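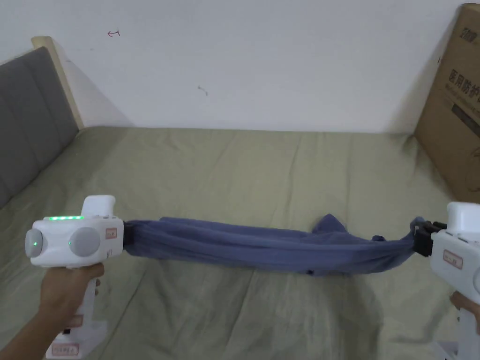

Do I need to know something about robots to take part?
Most of our people have never touched one before their first shift, and we prefer to teach it our own way. If you can fold a shirt, make a bed or put away dishes with calm hands, you already have the main skill.

Hand Demonstrators for Household Tasks (paid, part-time)

Skiltora is looking for people to show household work to robots. The work is part of our project Layug, which collects demonstrations of ordinary jobs in ordinary homes: clothes, bedding, kitchen things, shoes, tidying of shelves. We have done mostly tabletop work until now. In the coming period we want many more tasks with cloth, and for this we need more hands.

We are a small company with one studio on the first floor of the Girnura building, beside the tram stop. Two rooms are furnished as bedrooms, one as a kitchen and one as a living room. A part of the work is done there and a part in apartments which we rent for this purpose.

What the work is

You hold one gripper in each hand and do the task with the grippers in place of your fingers. When you squeeze the trigger, the jaws close. The movement of your hands, the opening of the jaws and the pictures from the cameras are saved together, and from this the robot later learns to do the same task. One attempt is called an episode. A short episode, for example to pick up a shirt by two ends and lift it from the bed, is finished in seconds. A complete fold takes longer, especially in the first days.

On a normal shift you receive a task card. It says with what the episode starts, with what it must end, and which things may change between. A card for shirts can say for example:

Start: shirt dropped on the bed, any side up.
Take hold with both grippers before lifting.
Lift clear of the sheet, pull gently until the cloth is straight between the jaws, lay down.
Fold sleeves in, fold once across the length, once across the width.
End: both grippers open and away from the shirt.
Change between episodes: shirt, position on the bed, which end is taken first.

You do the episode, you say "good" or "bad" aloud, and you prepare the bed for the next one. A bad episode is not a problem and is paid the same. Please do not hide a bad one. If the cloth slips out of the jaws and you take it again in a natural way, this is still "good", and these episodes are very useful for us. If you put down the gripper and help with your fingers, it is "bad".

The second kind of work is remote control. You sit at a desk in the studio and move two handles, and a robot with two arms follows your movement in the next room. You see its work on a screen. It feels slower than the hand grippers and it asks more patience. You can apply for hand work only, for remote control only, or for both. Everybody starts with the hand grippers.

Who we look for

Age 18 or older, with the right to work here.

Two hands that can hold and squeeze a grip during a longer time. If you have pain in wrist or shoulder, please speak with us before you apply, we can look together at which tasks would be suitable. Some remote control tasks are much lighter than the cloth tasks.

Normal eyesight, with glasses or lenses is fine.

Enough English to read a task card and to write a short note. The notes do not need to be beautiful.

A steady character. You will do the same fold many times with small changes, and the fiftieth must be done with the same care as the first.

Left-handed people are very welcome. At the moment most of our demonstrators are right-handed, and we can see this in how the robot chooses its first hold.

Experience in a laundry, hotel housekeeping, tailoring, care work or a warehouse is a plus, but we do not ask for a certificate. We do not need a CV with a photo.

Shifts and pay

A shift is four hours, including two breaks of 15 minutes which are paid. Morning shifts start at 8:30 and afternoon shifts at 13:30. You choose at least two shifts a week and at most five. We plan two weeks ahead, and if you must change a shift, please tell us by noon of the day before.

The pay is $31 per hour for hand work and for remote control alike. We pay by the hour and never by the episode, so there is no reason to hurry. A typical demonstrator makes 90 episodes of a simple cloth task in one shift. It is a number for planning, and you will not be sent home when you make fewer.

The training is two shifts and it is paid in full. On the second training shift you record with a colleague beside you, and at the end you both decide if the work suits you. If it does not, you receive the pay for both shifts and there are no further duties.

For work in the rented apartments we pay the travel by public transport. The colour of the front door, the floor and the lift situation are all written in the shift message, so please read it before you leave home.

The contract is for four months, beginning in June, with possible extension. Our goal for this period is 3,000 good episodes with shirts and the same number with towels and pillowcases. So far in Layug we have 593 with shirts, made mostly by three people, and it is time that the robot sees other people's habits too.

What is recorded

The cameras see your hands, your forearms, the things you work with and a part of the room. Your face is not needed. If it appears by accident, in a mirror for example, we delete the episode. The sound is used only to hear your "good" or "bad" and is then removed.

Please wear a top with plain sleeves, or with sleeves pushed up. Take off rings, bracelets and watches. Tattoos on hands and arms are allowed, but you should know that they will be visible, and you decide for yourself if you agree with that. You will sign a consent form before the first recording, and you can read it at home first. If you withdraw your consent later, we remove your episodes from the collection within 30 days. The parts of a model that were trained before this date cannot be changed back, and the form says this clearly.

The recordings are used by Skiltora and by our partner Flundus, who builds the robot arms. They are not sold to other firms.

Some practical things

The grippers become heavier in the hand than you expect on the first day. Rest them on the bed between episodes and do not hold them in the air while you read the card.

Batteries are changed at the break by the shift leader.

There is a kitchen for your own food. Please use the small one beside the office, the big kitchen is for recording and everything in it has its place.

The studio has a lift and a wide toilet. Two of the rented apartments are on upper floors without a lift, and you can say in your application that you do not want to work there.

We ask you not to take your own photos or videos in the rented apartments, as they belong to other people.

How to apply

Write a message of not more than 300 words to Ramiro Bermúdez, demonstration lead, through the contact form on this page. Choose "Layug, hand demonstrators" as subject. Please tell us:

which kind of work you prefer (hand, remote, or both)
which shifts are possible for you
whether you are left-handed or right-handed
one household job which you do well, and how you do it, step by step

The last point is the most important for us. Describe it as for a person who has never seen it done. It can be a fitted sheet, a school shirt, a suitcase, anything. We read all of these carefully, and mistakes of grammar do not count against you.

Ramiro answers within one week. If your message fits, you will be invited to a trial of 45 minutes in the studio, where you try the grippers on a few towels and shirts and can ask questions. For the trial we pay $30, also when we do not continue together afterwards. Bring comfortable shoes, you will be standing beside a bed for most of the time.

We have eight places for this round. Applications stay open until all places are filled, and we will then mark this page as closed.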